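Re: [rerkcombe-shirts] Folding for the swap box

> Does anyone fold the old cotton ones differently? Mine come out of the box creased right across the number. I've got 292 still to do before February.

Yes! I gave up on hangers at more than 300 shirts and now fold everything on the sofa. Lay it flat, bring the sleeves in one at a time, smooth the trim with your palm, then double the body over. I love doing the red ones – the white sleeves look so smart against them.

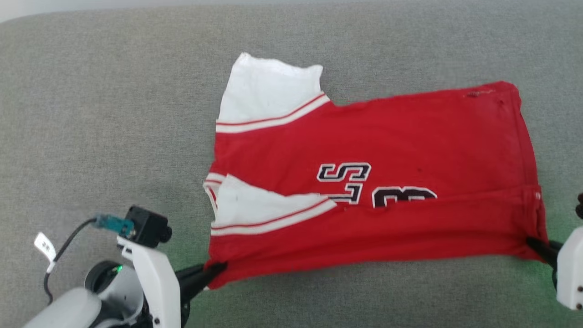 Red with the striped trim, one sleeve in and one to go.

I do let the fold cross the number, but softly, with tissue inside. The Merham lot travelled that way and the lettering was fine. Do try it on one and tell us how you get on!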